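Shopping for Arms: Notes From the Budget Season
December 12, 2024
By Inês Moreira

Every year our little automation group at Wastby gets to ask for money, and every year the asking takes longer than the spending. What follows is the gallery version of the 2025 equipment plan, put together for the people who approve it and who have told me, kindly, that they don't open spreadsheets. I have kept the words short. The numbers come with their own footnotes, which I have left in the spreadsheet where they can be lonely together.

The question we started with in August was simple enough: do we buy a two-armed mobile robot for clearing and resetting meeting rooms, or do we keep renting one from Zeten by the day? Four months later the question is still simple and the folder has 113 documents in it.

A word on renting. Zeten charges 650 dollars a day, delivery extra, and the day starts when their van leaves their lot. Their lot is not close. We rented in August for a week and I can report that the invoice was the most reliable thing in the building.

Buying means Hämäläinen or Duvside. Hämäläinen makes the nicer base and will tell you so. Their quote ran to 68 pages, four of which were the quote. Duvside sent one page and a mug. I have tried not to let the mug influence me, and I'd like it noted that it is a good mug.

Grippers are where the budget goes to misbehave. A gripper with fingers is fine for cups and bottles. Anything flat wants something else, and the something else is always on the next price list up. We have put in for two kinds and a line called "adapters," which I expect to regret by spring.

Then there is simulation, the cheap part of the plan and therefore the part I was asked to defend for an hour. We run every candidate through the same make-believe meeting room before we let anyone's salesperson through the door. Table, chairs, a counter along the wall, and the usual junk people leave behind.

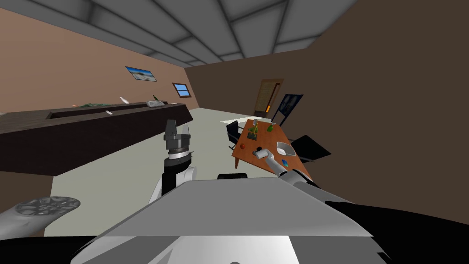
The license comes to 200 dollars a month, a bit less than half a morning with the Zeten van, and breaking things in there is free. I put that last part in bold on the slide. It was the only slide anyone asked me to send around afterward.

Floor space next. Both vendors want a parking spot for charging, and both drew it on our floor plan right on top of the copier. The copier is staying. We are pricing a corner of the supply room, which needs an outlet and a wider door, and doors turn out to be a facilities budget matter, with a form of its own.

Spares and service, finally. Duvside includes the first year. Hämäläinen includes a phone number. I've asked both for a second-year price in writing and will add it to the page when it comes, at which point the folder will have 114 documents in it.

Comments on the plan go to me, preferably before the January meeting and preferably not during it.

Contact: Inês Moreira, Automation Group | © 2024 Wastby | Back to top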